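Workshop tips: recording small-parts pickups at the bench

My arm sorts hardware. That's all I want it to do, and teaching it has eaten most of my spare evenings – screws, washers, springs, all the little stuff that ends up in one coffee can. I drive it by hand, it records, and later it trains on what I did. Here are the things I wish I'd had taped to the wall when I started.

Put something matte under your parts. My first set was done on a shiny white tray and the glare was awful, so out went 300 recordings and I started over (I may have said a few words). Plain and dull is what you want, and brush the lint off before each session.

Springs get their own evening. They roll, they tangle, and if you squeeze too hard they shoot off behind the water heater. I close slowly, stop, then lift straight up and hold still for a moment before moving over to the bin.
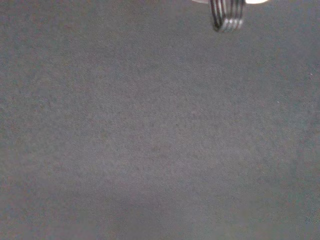
Keep your fumbles, too! I used to delete every take where I missed and had to go back for a second grab. Then Coralie Maihi from the Galluswood tool library told me to leave a good number of them in, so the arm would have something to go on when it misses by itself. Mine got a lot less stubborn after that. The takes where I bumped the table or sneezed still go in the trash.

Move the part every time. It's so easy to get lazy and set it back down in the same spot, and then you've got a very well trained arm for one square inch of bench. I toss mine like dice.

Name your folders as you go – part, date, light on or off. My folder for Wed 22 July just says "stuff" and I still don't know what's in it.

And take breaks. After an hour my hands get jerky and so do the recordings. I'm at 1,103 keepers now and would like 3,000 by October, but I stop when the tea's gone. Next up is cotter pins, which I'm dreading, so if you've found a good way to grab those, please write and tell me.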